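Sunday, 4:10 pm

Went through the water backup endorsement wording again with Nhung. The Komora form still says "sewer or drain" and leaves out sump overflow. The Sarnis form names all three. If we quote them side by side the way the sheet has it now, the Komora price looks better than it should.

Ran the batch of 552 renewal files against the new rule. 77 came back flagged for a missing basement entry. Cường checked a handful and they were real gaps, mostly older policies moved over from Dauda. Left the flag on.

Deductible field: two files had the sewer backup deductible copied from the main policy. Sơn will ask Drilitz if their export does that. Not fixed.

Contents limits next. Loan wants kitchenware and dishes on their own line in the home inventory form, separate from furniture. Draft order for the form:

1. Furniture and rugs
2. Appliances, with model number if the owner has it
3. Dishes and kitchenware, one entry per set or single piece

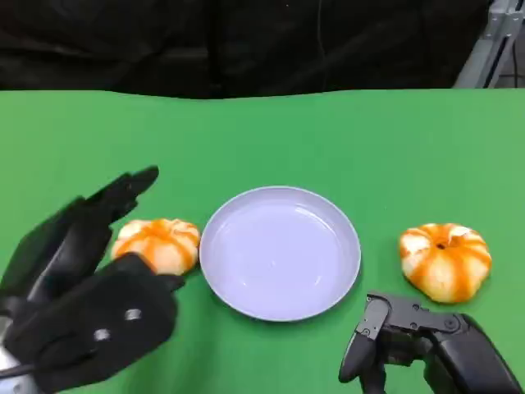
4. Clothing and linens, one total per room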